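Progress report to the Flarell Fund: the Werulwood window library

Dear friends at Flarell,

It hardly seems possible that we have reached the second of our reports to you, but the grant period keeps moving along whether we are ready for it or not, so please put the kettle on and let me tell you how the window library is getting along. I will try to keep to the headings you gave us, though as you know from last time I do wander a little.

What we set out to do

You will remember that the idea was a simple one. Architects and small builders who want to show a window in a digital building model usually end up drawing a generic one, or borrowing something from an old job and hoping it is close enough. We promised to build a free library of window models, with proper sizes, opening directions and glazing details, that anyone could download and drop straight into a drawing. We started with casements, then moved to sliding and double-hung units, and we left skylights for the end because they are fussy about roof pitch (and, I will admit, because I was a bit afraid of them).

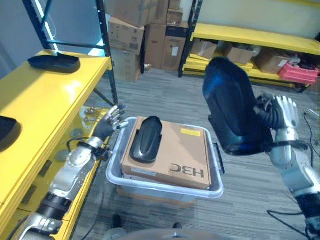 Where the library stands now

As of June we have 331 window models finished, checked and open for download. I am very pleased with that number! The casements are complete, and so are the sliders. The double-hung group is still missing the narrow sizes, which are the ones people with older houses keep writing to ask for, so those have been moved to the front of the line.

Every model now comes in 3 levels of detail. The lightest one is little more than a box with an opening in it, good for early sketches when you just want to see how the light might fall across a room. The middle one has the frame and sash drawn properly. The heaviest shows the hardware and the seals, and we ask people to use it sparingly, as a whole apartment building full of those will bring most office computers to a crawl. I learned this the hard way one evening and lost a good part of a floor plan along with my supper.

The search page, which we call Nesell, has been rebuilt too. It used to want the exact width in inches before it would show you anything. You can now type in a rough opening and it will offer whatever fits, along with the trim allowance. Timo Kohlhase did nearly all of that work, and he has been wonderfully patient with my notes on the wording of the buttons.

What has been slower than we hoped

The skylights, I am afraid. We planned to have them ready by now and have only 2 of the 6 families drawn. The flashing is what holds us up. It has to change shape with the roofing material, and our first attempt left a gap on tile roofs that you could have put your hand through. Timo has started again with the flashing as a separate piece that attaches to the frame, and it behaves much better.

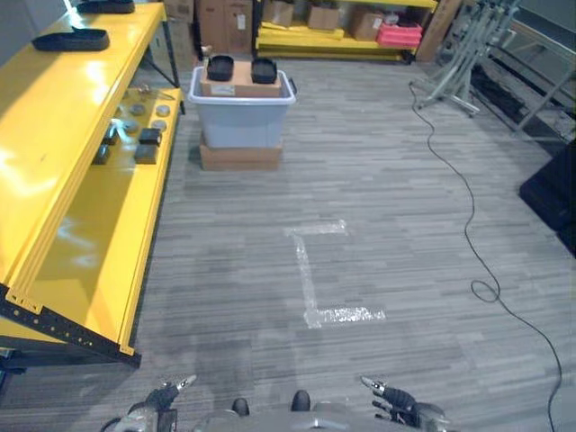

We also had some trouble with the energy ratings. Our original plan was to type them into each model by hand, but when a rating was revised we had to open up every file and fix it, and a few were missed. They now live in one shared table that the models read from. Moving everything over took up most of the spring and is the main reason the double-hung sizes fell behind.

How people are using it

The nicest letter we had came from Pastor, the small design office that is redoing the old school building at Werulwood. They used our tall casements all along the south side and sent back a list of corrections, all of them fair. The sill depth was wrong on one series, and we have put it right.

Money and the months ahead

Spending is in line with the budget you approved. The line for drafting hours is a touch over because of the ratings table, and the travel line is under, so with your permission I would like to move the difference across. I will send the form separately.

Next come the narrow double-hung units, then the remaining skylights, and after that a short printed guide for builders who would sooner read on paper. If you have thoughts on the guide, do send them along before we start on the layout.

With warm thanks from both of us at the window library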